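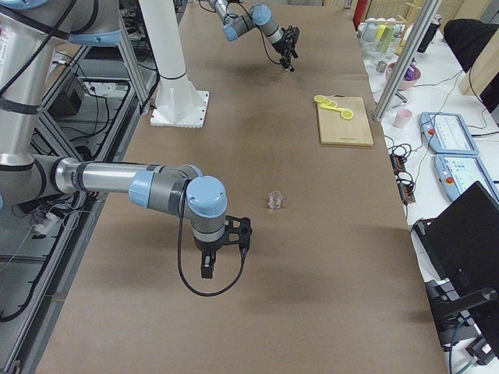 By Rocío Villanueva

Maiara Medeiros keeps her measuring spoons where she can reach them without looking. For most of the years she has taught baking in Lendville, that meant a drawer. Now it means the cutting board.

"I got tired of the drawer," she says. "You open it, you dig, you get flour on the handle. Then you close it and you need the half teaspoon."

Medeiros teaches a beginners' class at the Cleston Street kitchen, and the first evening has almost no baking in it. Students learn how to lay out a table. They get a board, a set of spoons, a small glass and a lot of bare surface, and they are told to leave most of it bare.

The yellow spoons resting on the pale wood board are the kind she likes best. She isn't loyal to any maker. What she wants is a color that stands out, on wood or on a brown tabletop, and a set that nests so the whole thing can be picked up at once. She has lost spoons that were the same shade as the counter. She once baked a tray of them, under parchment, at 375 degrees.

The board goes to one side, flat, with open table next to it. Medeiros is right-handed and puts hers on the right. Left-handed students turn the arrangement around, and she makes them do it before anything is weighed.

The small clear glass stands by itself, and that is deliberate too. She uses it for eggs. Each one gets cracked into the glass and checked before it goes in the bowl. Later the same glass holds vanilla, or a little milk for brushing. Between jobs it goes back to its spot near the middle, away from anything it could be knocked against.

Not everyone takes to it. Sushil Lodhi, who is 54 and signed up last September after his daughter gave him a stand mixer, says his own kitchen has never had that much empty counter in it. He has a toaster, a kettle, a bread box and the mail.

"She told us to clear it all off before starting," he says. "I said, where does it go? She said, the floor, if you have to."

He put it on the dining chairs. It took him five minutes, and he has done it every time since. His biscuits, he reports, are the same as before, but he no longer forgets the baking powder.

Forgetting is the usual trouble with beginners, according to Medeiros. They read a recipe line by line and cook it line by line, and somewhere around the salt they lose their place. Her fix is to measure all the dry things first, in the order they are printed, and set each spoon down on the left side of the board once it has been used. If the spoon is still nested with the others, that ingredient isn't in yet.

This only works if the spoons come apart. Some sets are held on a ring, and Medeiros takes the ring off the day she buys them. Damilola Oyewole, who runs the Saturday pastry table at the Lornora market and took the class years ago, leaves hers on. She says a loose quarter teaspoon is a quarter teaspoon in the trash, and the two of them have argued about it more than once.

They agree on boards. Both want plain wood for dough work and a separate one for onions and garlic -- the smell gets into the grain and comes back out in shortbread. Medeiros scrubs hers with coarse salt and half a lemon, rinses it, and stands it on edge overnight. Small marks don't bother her. A board that rocks does, and she'll put a damp dish towel under it before she'll let anyone chop.

The class costs $42 for the first evening, and students take home whatever they make, which on that night is one pan of plain scones. Medeiros asks them to lay out the table again at home before the second session and draw what it looks like on the back of the recipe. She keeps the drawings in a folder by the door. Lodhi's has the toaster in it, on a chair.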